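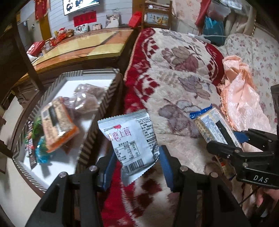
Packaged snacks and a tray, with two hand-held grippers. Small, flat wrappers remain a hard class of object.

Household manipulation: where the chores stand

The last item in this series dealt with dishwashers and drew more mail than expected, most of it asking about bedrooms and living rooms. The short answer is that tidying is further along than laundry, and neither is ready for a home where people are also trying to live. The longer answer depends on which part of the chore is meant.

Picking up a snack packet and putting it in a tray is a good place to start. A person does it without looking. For a two-finger gripper it breaks into several problems that fail separately. The packet has to be found among other packets, some of them in clear plastic that the depth sensor reads badly. A grasp point has to be chosen. On a bar, the body is stiff enough to clamp almost anywhere along its length. On a flat sachet the best place is often the crimped edge, but the edge is thin, and if the packet is lying flat there is nothing for the lower finger to get under. Then comes the release, which gets less attention than it should. Light film clings to soft finger pads and comes back out of the tray with them.

Ashraful Weerakoon, who ran the grasping trials at Wislow until this spring, logged 3000 attempts on mixed packaged goods with a parallel-jaw tool. He has not released the full table, but he was willing to describe the pattern. Rigid boxes were close to solved. Bars were acceptable. Sachets and half-full bags accounted for most of the failures, and a large share of those happened after the object had already been lifted. "We kept improving the pick," he wrote. "The drop was where we lost it."

Work surfaces matter as much as the objects do. Most published numbers come from a flat table at a fixed height. A bed is neither flat nor fixed. The mattress sinks under the tool, a tray set down on it tilts, and the height measured before contact is wrong by the time the fingers arrive. Force control helps. Slowing down helps more, and that is why demonstration videos of bed-level tasks are so often sped up.

Cloth is the other half of the question. Takeshi Fujimoto at Hsieh divides household textiles by how they behave when pinched. Thin cotton sheets wrinkle but hold a crease, so a corner once found can be tracked. Satin and similar fabrics slide out of the grasp unless the pads are ridged or the grip force is raised.

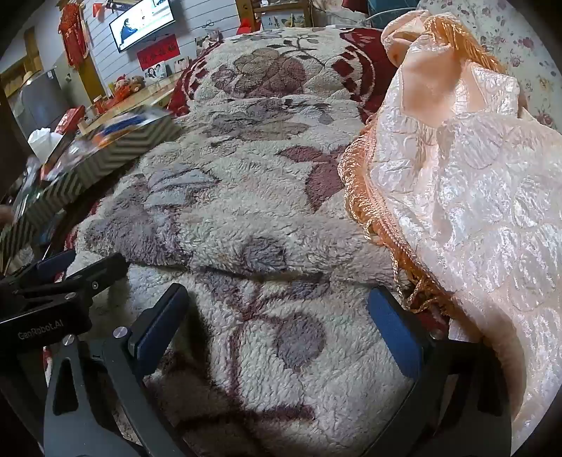
Thick pile is different again. The fingers close on the fibers before they reach the backing, so the gripper reports a successful grasp and then pulls free with nothing in it. The usual remedy is to push down first and close second, taking up a fold of the whole blanket. It works on a firm surface and less well on a soft one.

Perception has its own trouble with large prints. A pattern of leaves and stems supplies a great many strong edges, and none of them is the edge of the blanket. Models trained on plain test cloths will pick a printed border as the hem and plan a fold along it. Long fringe adds a second error, as the strands tangle and the true boundary of the fabric is hard to place even by eye. Fujimoto's group now trains on patterned bedding only and tests on plain, the reverse of the earlier practice, and says the results carry over better in that direction.

On data, the field has moved toward hand-held grippers operated by people in ordinary rooms. The attraction is cost and variety: a person can work through a real bedroom in the time it takes to bolt an arm to a bench. The drawback is that a human wrist makes corrections that a given arm may not be able to copy. Sylvie Nguyen of Girkico puts the loss at the transfer step and recommends filtering out demonstrations that exceed the joint limits of the target machine before any training is done. Teun Dierckx disagrees and would keep them, with the motion replanned. Neither has published a direct comparison.

For readers with a buying decision to make, Zomik lists its tidying unit for delivery in December. The data sheet covers rigid items and shoes. Packaged food is marked "supported with supervision." Bedding is not mentioned. We have asked for a unit to test and will report on sachets, soft surfaces and release failures if one arrives.

Corrections to the dishwasher item: the cycle included 31 pieces, and the rack was loaded from the left. Thanks to Thérèse Friesen for both.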